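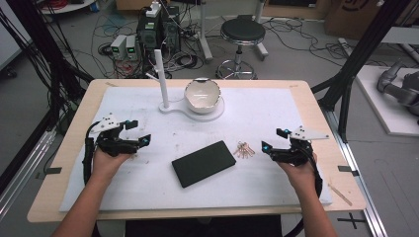
Lawal, May

A bowl by the lamp, and other small mercies for a worktable

If you have a table where you do a bit of everything, you know how it goes. You sit down to fix one little thing, and by suppertime there are keys, toothpicks, a pencil and somebody's phone all over it. I've kept a table like that for more years than I care to say, and these are the habits that have stuck with me.

Pad the top. A white foam mat is kind to whatever you set down on it, and small pale things like toothpicks or matches don't roll nearly so far as they do on bare wood. Cut it a little smaller than the table so you keep a rim of wood all the way around, and mark the left and right edges with a short strip of black tape. When the mat creeps (and it will creep!) you can slide it right back.

Give the lamp corner a job. I'm very fond of a white base that has room for the post on one side and a small bowl on the other, because the bowl always stays put. Mine is for the odds and ends I'd otherwise be hunting for on my knees. Ceramic does get faint brown stains inside after a while. I make a paste of baking soda and a little water, leave it while I have my coffee, and wipe it around with a soft cloth.

Bundle your sticks. Toothpicks, matches, skewers, those thin wooden ones you use for dabbing glue: put a rubber band around them, or stand them in a jar, and do have a look along the edge of the table before you get up. There's nearly always one that wandered off.

Sit on something that rolls. A round padded stool on casters is lovely for a table you work at from more than one side, but please gather up the cords on the floor first. I use strips of old bath towel tied in a bow, and they've outlasted every clip I ever bought.
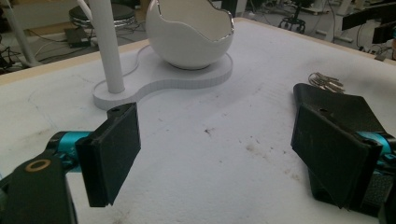

Keys, smudges and specks

Keys are the worst offenders on a pale surface. They leave gray marks, they scratch, and they hide behind things. Keep them on one ring and give them a hook by the door, or at the very least set them down in the same spot next to the lamp every single time.

For gray smudges, try a plain white eraser before you reach for anything wet. It takes off pencil lines too, if you go gently and blow the crumbs away as you go. Brownish spots want a damp cloth with one drop of dish soap, dabbed and never scrubbed, as scrubbing roughs up a soft surface and then it only holds more dirt. Leave it 24 hours to dry before you put anything heavy back on top.

Next month I'll get to drawers, and I have a great deal to say about drawers.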